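February, late evening. Back in the room at Drarbridge with my shoes off and the notes from today spread over the bed. I want to get this down before the second day pushes it out of my head.

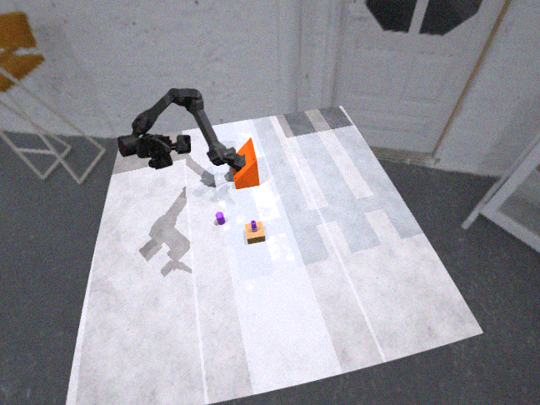
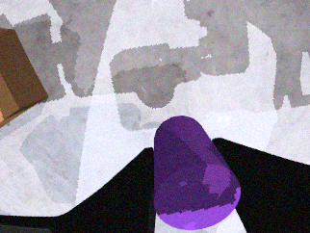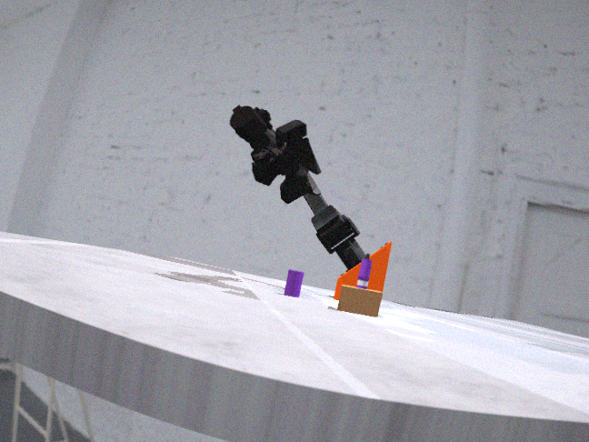
**Margit Gulyás**
Member liaison, Stallden Cooperative Ledger

The morning went to the voting rules. Stallden has 446 member businesses on the shared ledger now, and each one gets a vote on how the common fund is spent. On paper this works. In practice the last ballot drew 64 votes, and most of those came in on the final afternoon after Lucía called people on the phone. She said so in front of everyone, and I was glad she did.

Patricio wants to let members hand their vote to another member they trust. He had a draft with him, four pages, and read most of it out loud. The idea is that a bakery owner who has no time to read proposals can pass the vote to somebody who does, and take it back whenever she likes. I have no objection to that part. My question was what happens when one person ends up holding a third of the votes. He said the ledger would show it, so anyone could see. I said seeing it is one thing and doing something about it is another. We left it there and got coffee.

Leandro Sarmiento came over from the Tromier town office for the second session. They have been trying our records for business permits since the fall. He brought a list of complaints, typed and numbered. The first one was that his staff cannot fix a spelling mistake without adding a whole new entry, and the old one stays there for good. Maximiliano explained why it has to work like that. Leandro listened and then asked how he should explain it to the woman whose name is spelled wrong. Max wrote that down.

I think we could show only the newest entry on the public page and keep the rest behind a link. It must be a small job. I will ask in the morning.

Lunch was soup and a roll. The hall was cold and I kept my coat on.

After lunch we talked about the wallet keys again. Three members lost theirs this winter and all of them called me, since my number is on the welcome letter. The recovery steps take 30 days from start to finish. That was set back when the fund was small and we were afraid of somebody taking over an account. Lucía would like to cut it to a week. Max would not go under two. I sided with Max, mainly on account of the Farooqui account, which took us most of a spring to sort out -- and that was with the owner sitting in our office with her papers.

It goes to a vote of the members, so I have to write up both sides in plain language and keep it to one page. I started on it before dinner and got as far as the title.

Called home at eight. The boiler man came and could not find anything wrong with it.

Tomorrow: ask Max about the public page, get Patricio's draft as a file, find out who is paying for the hall. Leandro's train is at 9 and I said I would walk over with him. He still has complaints six through eleven to go.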